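Why do people keep broken stuff? Survey report, Chauke Street and Erkik Road
Turned in 01/10/2021

Background

Started with the hall closet at home, which is full of things that don't work. Toaster, two phones, a lamp with no switch. Nobody in my family plans to fix them and nobody will throw them out. Wanted to know if other households do the same thing and what the reason is. Most of what I read was about how much trash gets thrown away, hardly anything about the stuff that sits in a drawer first.

Method

Paper survey, one page, dropped in mailboxes on Chauke Street and Erkik Road. 79 came back. Then longer talks with 20 people who checked the box saying they didn't mind. Did the talks on front steps and in yards, masks on, took notes by hand. Whole thing took 6 weeks which is longer than I planned for. Two of those weeks were waiting on the copier.

Questions were: what do you have that's broken, how long has it been broken, did you try to fix it, why is it still here. Last one was open. Should of made the second one open too, people wrote things like "since the old kitchen" and I had no box for that.

What people said

Small electrical things came up more than anything else. Fans, radios, chargers, coffee makers. Furniture was second. Clothes hardly came up at all, but I think people don't count a shirt with a missing button as broken.

Reasons, sorted into piles by me so this part is kind of a judgment call:

Might be useful for parts. Mostly older people. One man had a Rasix radio from his first apartment and had already pulled the knob off it for a different radio.

Don't know where it goes. The drop-off at Ondum changed its hours in September and a lot of people thought it had closed for good. It hasn't, I went and checked.

Cost too much. They paid real money for it and throwing it out feels like admiting that. This came up in the talks a lot more than on paper.

Couldn't get it open. 7 people wrote some version of this. Glued shut, or screws with a head they don't have a driver for, or screws way down in a hole where a short screwdriver won't reach. Those 7 all said they would have tried otherwise.
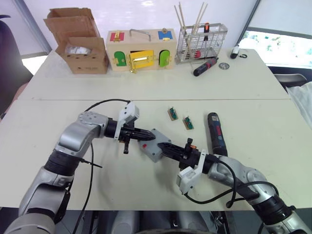
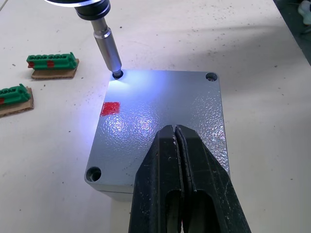
Does having the right screwdriver mean a person will fix the thing?
Only sometimes. Several people I talked to had a full tool set and the broken item in the same closet, and what they were short on was a free afternoon and some idea of what to look for once the cover was off.

Chauke vs Erkik

Chauke Street is mostly rentals, Erkik Road is mostly owned. Figured owners would keep more because they have basements. They do keep more. But renters held on to things longer than I expected, and a few had moved broken items from one apartment to the next one. Paid for the van and everything. One woman had moved a dead vacuum twice.

Problems with the survey

People who answer a survey about broken stuff probably have broken stuff. So the numbers lean that way and I can't fix it now. Also my handwriting in the talk notes is bad and I lost part of two of them. I left those parts out, didn't guess.

"Broken" wasn't defined. A fan that works on one speed, is that broken? Some people said so, others said it was fine.

No question about how many people live in the house. Forgot it. Would matter a lot.

If I did it again

Ask people to walk to the closet before filling it in, not do it from memory. Put the Ondum hours on the back of the sheet. Send it to a third street, one with bigger apartment buildings, to see if not having storage changes the answers.

Raw sheets are in the folder, sorted by street. Erkik Road ones are the yellow paper.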